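4.2 Shelf handling of molded parts

Picking from open racks is routine shop-floor work, and it remains hard to automate when the parts are thin and irregular. We tested it at the Kencombe site on a blue metal rack with green plastic crates.
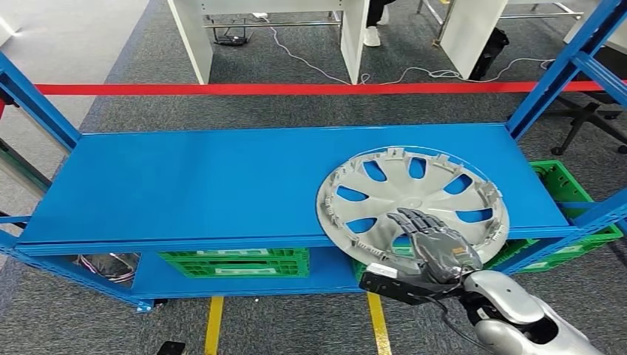
Page last modified: January, 16:40

The hubcap in the first view overhangs the shelf lip, which leaves its lower rim open to a flat hand. Across 100 trials the Jivon planner completed 80. Most failures came from the approach – the part turned before the fingers had closed.

Larger moldings are harder. Ribs and openings break up the surface, and wrist views show only part of the outline (Fig. 4).

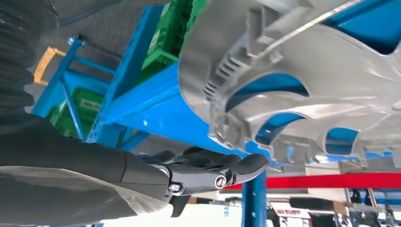 Figure 4. Wrist view of a gray molded part, with the fingertips under its lower edge.

Rey and Chauvin report similar limits for kitchen shelves.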